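Getting marks off a white tabletop with wooden edging

Emerson Evangelista
Just set up my craft table and I love it! One problem – a small brown stain near the foot of my metal stand. What lifts it?

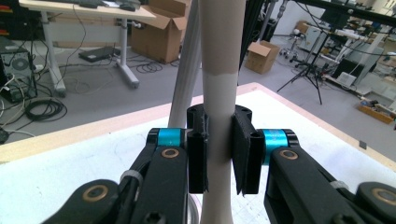 2 replies

Yao-tsung Pan
Great table! Bicarb and a damp cloth, small circles, then wipe. Go gently over the grid lines, and keep water off the wooden edging. Mine took four goes but came up beautifully!
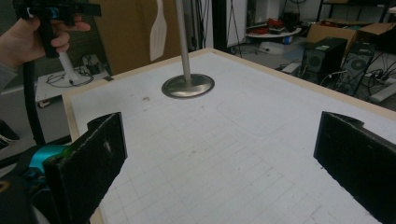
White top with faint grid lines and the round-based stand

Negussie
Eucalyptus oil. Test a corner first.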